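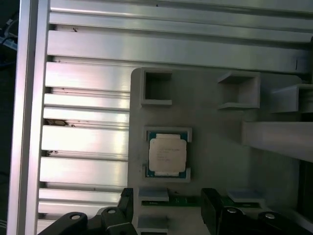

Ladeck, November

Section 4. Setting up the backup host

This section covers the installation of Clarnero on a desktop computer that will hold backups for the other machines in one office. It replaces the section of the same name in the previous guide. Readers who already have a working host and want only to add clients can go straight to 4.5.

The host can be an older desktop. Clarnero puts little load on the processor, and most of the waiting during a backup is on the disk and the network. A used office tower is suitable if it passes the checks in 4.1.

4.1 Before you begin

1. Confirm that the computer starts, reaches its firmware setup screen, and shows the full amount of installed memory there.
2. Set the date and time in the firmware. If the clock is wrong after the computer has been unplugged overnight, replace the coin cell before going on. Clarnero rejects a client whose clock differs from the host's by more than 12 minutes.
3. Run one full pass of a memory test. Any error is a failure. Do not use the computer as a host with the faulty module still fitted.
4. Read the health report of every disk that will hold backups. Retire any disk that shows reallocated sectors, even if the count is not rising.
5. Copy anything you want to keep off the disks. Step 4 of section 4.3 erases them.

Caution: Shut down the computer and unplug the power cord before opening the side panel. Hold the power button in for a few seconds with the cord out. Touch bare metal on the case before handling memory or cards.

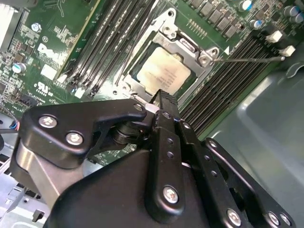

Dell board with the processor in its socket.

4.2 Firmware settings

The names of these settings vary from one maker to another. If a setting is missing, leave the default and go on to the next.

1. Set the disk controller to AHCI. Do not use the RAID mode of the board. Clarnero manages its own copies and needs to see each disk separately.
2. Set "After power loss" to "Power on." A host that stays off after an outage will miss its next run, and the clients will not report it until the following day.
3. Turn off sleep and any deep power-saving state for the network port.
4. Turn on wake by network if the host is to be switched off between runs. Leave it off if the host runs all the time.
5. Put the installer drive first in the boot order for now. Change this back after 4.3.
6. Set an administrator password for the firmware. Write it on the host record card, not on the case.

Note: Some boards return to factory settings when the coin cell is removed. Repeat 4.2 in full after any battery change.

4.3 Installing Clarnero

1. Connect the host to the office switch by cable. The installer does not support wireless adapters.
2. Insert the installer drive and start the computer.
3. At the first menu, select "New host." Select "Repair host" only if the disks already hold a Clarnero store that you want to keep.
4. Select the system disk, then the store disks. The installer lists each disk by serial number. Compare the serial numbers with the labels on the disks before you confirm. The erase begins at once and cannot be stopped safely.
5. Enter a host name. Use lower-case letters and digits only. The name cannot be changed later without enrolling every client again.
6. Enter the fixed network address set aside for the host. Do not accept an automatic address unless the router holds it permanently.
7. When the recovery key is displayed, copy it by hand to the record card and read it back against the screen. The key has 33 characters, counting the final check digit and leaving out the spaces.

Caution: The recovery key is displayed once. Monadis does not keep a copy. Without the key, a store cannot be opened on another computer – the backups on it are lost even if the disks are sound.

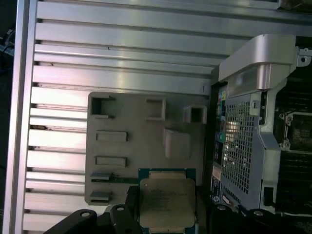
8. Remove the installer drive when prompted and let the host restart. The first start takes longer than later ones, as the store index is built before the login prompt is displayed.
9. From another computer on the same network, open the host's address in a browser and log in as "keeper" with the password you chose during installation.
10. Open Status, then Store. Each store disk must be marked "Ready." A disk marked "Present" has been found but not prepared; select it and run Prepare.

4.4 Setting the schedule

The default schedule starts every client at the same time each evening. This is acceptable for a handful of computers. In a larger office it leads to long queues, and laptops taken home early will be skipped.

1. Open Schedule and turn off "Use default."
2. Create one group for desktops and one for laptops.
3. Give the laptop group a start time during the lunch period. Set its speed limit to "Low" so that calls and file transfers are not slowed.
4. Give the desktop group a start time after closing.
5. Set the weekly store check for Saturday. The check reads every block and should not overlap with a backup run. If the two overlap, the check pauses and may not finish.
6. Set retention. The Hou profile, used in most small offices, keeps 145 daily versions before it begins to thin them. Choose a shorter profile if the store is more than half full after the first full run.

4.5 Adding clients

1. On the host, open Clients and select "New code." A code is valid for one client and expires at midnight.
2. Install the client program and enter the code.
3. Select the folders to be backed up. Network folders are not offered. Back those up from the computer on which they are stored.
4. Start the first run by hand and leave the client on until it finishes.

4.6 Restore test

A host is not in service until a file has been restored from it. Do the test with a file whose contents you can check by opening it.

1. On a client, put a test document in a backed-up folder and run a backup.
2. Delete the document from the client.
3. Open Restore, select the client and the latest version, and restore to a new folder.
4. Open the restored document and check it. Record the result and your initials on the card.
5. Repeat the test with a second client, this time using the recovery key.
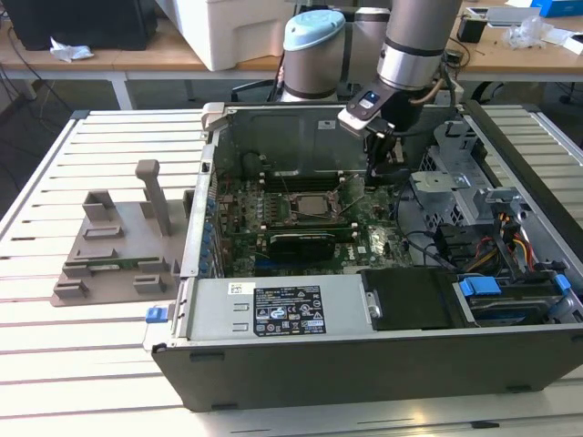 Xuelian Qiu: Step 5 should state that the key must be entered without spaces. Our first attempt was refused twice for that reason. It would also help to repeat the whole test after a disk is replaced, with a file old enough that it was written before the change.

Both points are accepted. Enter the key without spaces in step 5, and treat a disk replacement as a new installation for the purposes of 4.6. The replacement procedure itself is in section 6.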